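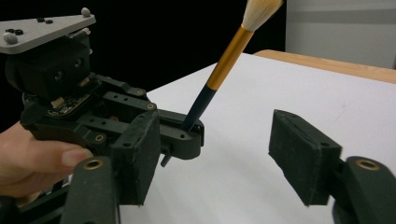

3.2 Sample and procedure

Households were drawn from the water billing register of Edard, a town with 2677 metered connections. Addresses with more than one meter were removed, as were properties billed at a business rate. Letters went to 1290 of the remaining addresses in June, and 314 households returned a complete diary. One diary was accepted per address.

The diary asked for the time of each laundry load, the program chosen, and whether the drum was full by the respondent's own judgment. Meter readings were taken at the start and end of the diary period. Loads washed outside the home were recorded on a separate sheet and are left out of the totals below.

Figure 2. Steps in the treatment of diary entries: (a) entry matched to meter interval; (b) unmatched entry returned to the coder; (c) entry assigned to a tariff band.

As Figure 2 shows, an entry could be returned to the coder once only. Entries still unmatched after that were dropped. Coding was done by the first author and checked by Echeverría, who worked from the paper diaries without sight of the first set of codes. Disagreements mostly concerned loads started before midnight and finished after it; these were assigned to the day on which they began.

3.3 Limits of the diary method

Respondents tend to round start times to the nearest half hour, which blurs the edge between tariff bands. Households on the Drivinar tariff may also have kept closer track of their use than others did. We made no correction for either effect. Renters are underrepresented, and the results should not be carried over to shared laundry rooms.

Comments (2)

Flurina Hofstetter, 1st November
Were soak cycles coded as separate loads? I can't find it in 3.2.

nuthatch
The link to the blank diary form is dead.

We use cookies to remember your reading settings. Accept | Manage choices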